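4.2 Laying out and taking hold of the cloth

Before we come to the folding itself, we would like to spend a little time on what happens before it, because in our experience this is the part of laundry work that gets the least attention in print and the most attention at the table. Anyone who has helped a parent or a grandparent with the washing will remember the small shake, the spreading out with the flat of the hand, and then the short hunt along the hem for a corner. When the first round of this study was planned in April, we had given the hunt for the corner a single line in the protocol. By the end of the round it had a page to itself, and it has been growing ever since.

The pieces used throughout this section come from the Guncombe set, which was put together by Rohani Pillai and Kartini Mandagi from ordinary household linen. We wanted cloth that had already lived a little. New fabric often carries a finish from the factory that makes it stand up stiffly along its creases, and a person learning to fold on new cloth can get a rather flattering idea of how easy the job is. Every piece in the set was therefore washed and dried 30 times before it was used, with the same plain soap and no softener, and the edges were then looked over by hand. Pieces whose hems had begun to twist were kept in. We talked about this for quite a while, and Kartini felt strongly (the rest of us came around to her view) that a twisted hem is simply what a hem looks like in most homes, and that taking such pieces out would have left us with a set nobody would recognize from their own cupboard.

The light pieces deserve a word of their own. A heavy towel holds its shape when it is picked up, and its weight tells you where the rest of it has gone. A thin white cloth does neither of these things. It slides, it folds under itself, and on a white tabletop its edge can be surprisingly hard to find by eye, especially where one layer lies over another and the two are nearly the same shade. We did consider a dark table covering, and it would certainly have made the edges easier to see, but we decided to stay with the plain white surface, since many of the folding tables we had come across in laundries and linen rooms were pale as well.

Fig. 6 gives a general idea of the laundry as it lies on the table and of how a thin cloth behaves when it is held at a single point.
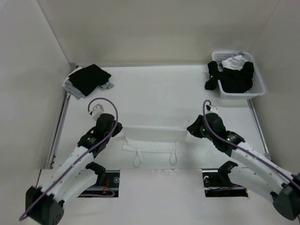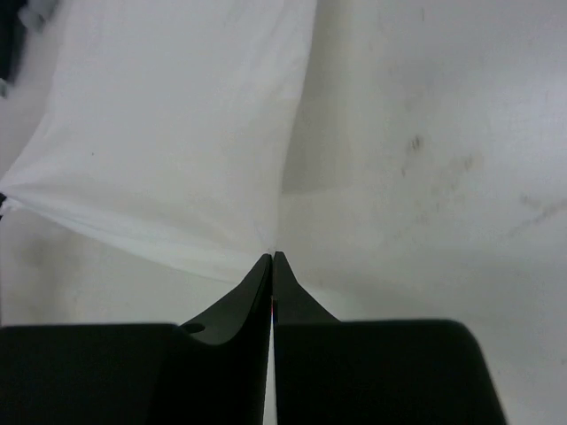
Fig. 6. Laundry items toward the back of the white tabletop (first picture), and a thin white cloth gathered to a point at the grasp, with a long crease running out from it (second picture).

The crease in the second picture of Fig. 6 is worth lingering over, as it comes back many times in the later sections. When a thin cloth is pinched, the fabric near the pinch has to go somewhere, and it gathers. The folds fan out from the gathered point and grow fainter as they go, and along one direction, where the cloth is pulled taut, they draw together into one longer line. We call this line the lead crease. To one side of it the cloth may stay quite smooth, as the broad bright panel above the crease does here, while on the other side it narrows into a wedge that tapers toward the grasp. Ravindran Nambiar, who did most of the early sketching for this section, used to draw the wedge first and the rest of the cloth afterward, and we have found his habit a useful one for reading a piece of fabric quickly.

Why should the lead crease matter to somebody who only wants a neat stack of napkins? Our answer is that it shows where the pull is going. If the line runs along the edge you mean to fold, then the edge will tend to come up straight, and the first fold can be made without stopping to smooth anything. If it runs across the body of the cloth, then lifting will drag the middle along with the corner, and the piece usually has to be put down and spread again. It is a small thing to look for, but the people who took part in our folding sessions picked it up quickly once it had been pointed out to them, and several told us they had gone home and tried it on their pillowcases.

Three practical matters came up while the protocol was being settled, and we set them down for anyone who would like to repeat the work.

The first is the size of the pinch. Taking hold of a very small amount of cloth keeps the gathers short, but thin fabric is then quite likely to slip away. Taking a generous handful is more secure and leaves a bunched corner that shows in the finished fold. We settled on a pinch that takes in the full width of the hem and no more. On pieces with no hem at all, of which there were a few in the Guncombe set, we went by judgment, and we are aware that judgment is a hard thing to write into a protocol.

The second is where the laundry should wait. Pieces placed close to the front are easy to reach, but they also take up the very space in which the folding has to be done. Our preference is to begin with them toward the back and to bring one forward at a time, so that there is clear surface to lay it on. Amirul Ngau tried several other arrangements, including one with the pieces divided between the two sides, and while this worked nicely for small cloths, the larger ones kept trailing over their neighbors — and a piece that has been nudged by another one must really be counted as a fresh start.

The third is the weight of the cloth. We followed the Nasution scale, which sorts household fabric by feel and by drape, and we kept to its lighter end for this section. The scale is a simple one and it has its critics, among them one of the present authors, but it can be used with nothing more than a table edge and a ruler, and this made it easy to agree on a grade when two of us had handled the same piece on different occasions.

Notes on each piece were entered in the Arkitz log as the work went along, and the log was last revised on 2018-06-22, when Sakda Saithong brought the wording of the crease entries into line with the terms used above. Older entries speak of a "main fold" or a "pull line," and both should be read as meaning the lead crease. We have left them as they were written. We turn next to the first fold and to the matter of matching corners, where the twisted hems mentioned earlier make themselves felt.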